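Accueil > Espace presse > Communiqués > Robotique et manutention

Ce site utilise des cookies de mesure d'audience. Accepter | Refuser | Paramétrer

Homwood publie les résultats de son essai comparatif de préhenseurs sur objets courants

Le 6 novembre 2021

Homwood, bureau d'essais en automatisation, met à disposition le rapport de sa campagne comparative portant sur deux préhenseurs à doigts, le Gilter et le Toom. Les deux modèles ont été pilotés par le même contrôleur Stulteck, avec des consignes de vitesse et d'effort identiques.

La campagne a totalisé 900 cycles de saisie et de dépose. Chaque cycle comprend l'approche, la fermeture des doigts, le levage, un maintien de six secondes et le retour de l'objet sur la table. Une saisie est validée si l'objet reste tenu pendant toute la durée du maintien.

Le protocole, rédigé par Maarja Urbonaitė, prévoit un support textile souple. Sur plateau rigide, les deux préhenseurs obtiennent des taux de réussite voisins. Sur textile, l'écart se creuse pour les objets de faible épaisseur : le Gilter valide 11 points de saisies de plus que le Toom sur les couverts et les stylos. Le Toom conserve l'avantage sur les pièces cylindriques creuses, notamment les pots à crayons en maille métallique.

Les sangles et cordons restent le cas le plus défavorable pour les deux modèles. « La boucle se déforme au contact du doigt et le point de prise calculé n'est plus valable à la fermeture », précise Justinas Lūse, responsable des essais. « Nous avons conservé ces échecs dans le calcul des moyennes. »

Le rapport détaille les profils d'effort, les temps de cycle et les réglages du contrôleur. Les plaquettes de comprimés y font l'objet d'une annexe consacrée à l'influence de l'orientation initiale. Une seconde campagne, prévue en mai, portera sur les caméras de poignet. Elle sera conduite par Sota Yokoyama.

Le rapport est envoyé sur demande adressée au service de presse de Homwood.

Commentaires (3)

Ieuan Pugh
Les doigts du Toom étaient-ils équipés des patins d'origine ? Chez nous, le changement de patins modifie nettement les résultats sur les couverts.

Homwood, service de presse
Patins d'origine pour les deux modèles, remplacés à mi-campagne. Les références figurent en annexe.

Valdis Žukauskas
Dommage que les temps de cycle sur textile ne soient pas repris dans le communiqué. Demande de rapport envoyée.

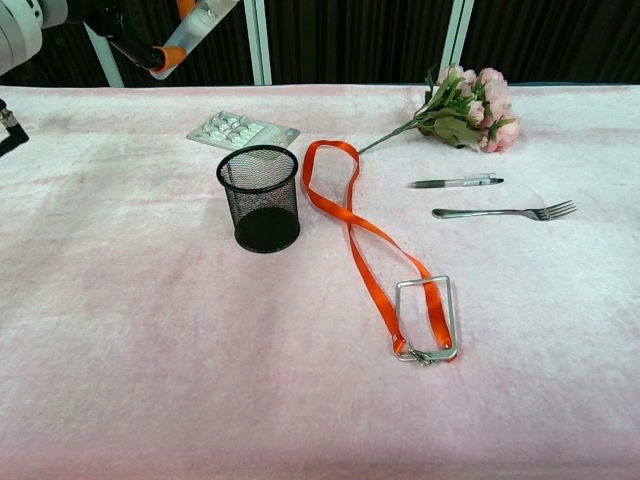
Essai de préhension sur support textile : plaquette de comprimés, pot à crayons, cordon porte-badge, roses artificielles, stylo et fourchette.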